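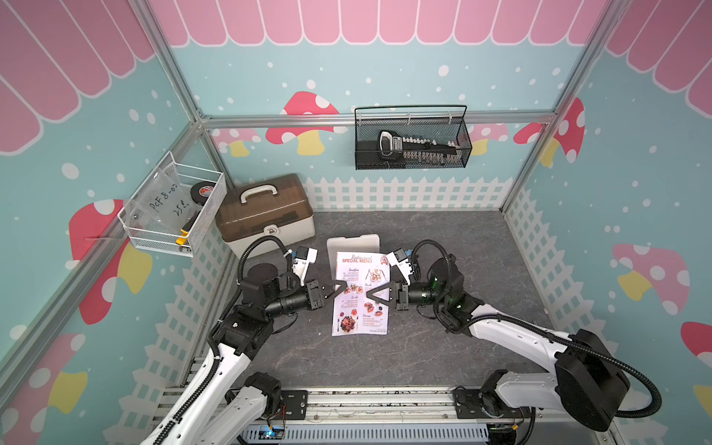 Wall decal

A wall decal, also called a wall sticker or wall transfer, is a thin sheet of printed or cut material with an adhesive back that is fixed to a wall for decoration or information. Decals are used in homes, nurseries, shops, waiting rooms and schools. They are sold as single shapes, as sets of matching shapes, and as long strips that take the place of a painted or papered border.

Types

Die-cut decals are cut to the outline of the shape, so that no background shows once they are on the wall. Lettering is nearly always made this way. Printed decals carry a full-colour picture and may have a narrow white or clear margin. Fabric decals are printed on a woven sheet and have a matt finish. They are thicker than vinyl and crease less when handled.

Chalkboard and whiteboard decals have a surface that can be written on and wiped. Static-cling sheets have no glue at all and are used mostly on glass, since they do not hold on emulsion paint.

Materials

Most decals are made of polyvinyl chloride film. A common thickness for indoor film is 100 microns. Thicker film is easier to lay flat but shows its edge more clearly under side light. Film for indoor walls usually has a low-tack acrylic adhesive, while outdoor film has a stronger one that can pull paint away when it is taken off.

Decals are supplied on a silicone-coated backing paper. Cut lettering also has a sheet of transfer tape over the front, which holds the separate pieces in their places until they are on the wall.

Subjects

Designs for children's rooms draw on a fairly small stock of subjects: animals, trees, clouds, stars, toadstools, vehicles and letters of the alphabet. Spots and dots are sold in packs of mixed sizes to be scattered over a plain colour. Scalloped edges, bunting and striped awnings are placed high on the wall, where a frieze would once have gone. Designs for adult rooms are more often branches, maps, geometric patterns or short texts.

The designer Agathe Lacroix divided the subjects into "ground" and "sky" groups in her handbook for the Lerport range, and advised buyers to leave a clear band between the two. Her layout sheets were later copied by other makers, among them Fultent, whose early sets came with a folded plan showing a whole room.

Application

The wall should be clean, dry and free of dust. New emulsion needs several weeks to cure before a decal is applied. Large pieces are marked out with low-tack tape, then fixed by the hinge method: the piece is taped along its centre, half the backing is peeled away and cut off, and the film is smoothed outwards with a plastic squeegee before the other half is done. Small bubbles can be pricked with a pin and pressed flat.

Corners are difficult. A decal that runs across an inside corner tends to lift along the fold, and fitters normally cut the film there and lay it as two pieces. Textured plaster, silicone-based paint and some washable paints give a poor hold.

Removal

Decals are taken off by warming the film with a hairdryer and peeling slowly at a low angle. Any glue left behind can be cleaned with warm soapy water. Paint that has been covered for a long time may look darker than the wall next to it, where light has faded the surface.

Related forms

Stencilling gives a similar effect with paint and was the usual method before self-adhesive film became cheap. Wallpaper cut-outs, pasted one at a time, were sold by Mabuza in books of 200 motifs. Murals printed on several widths of film are generally classed as wall coverings.

See also: Border (wallpaper), Frieze, Stencil, Window film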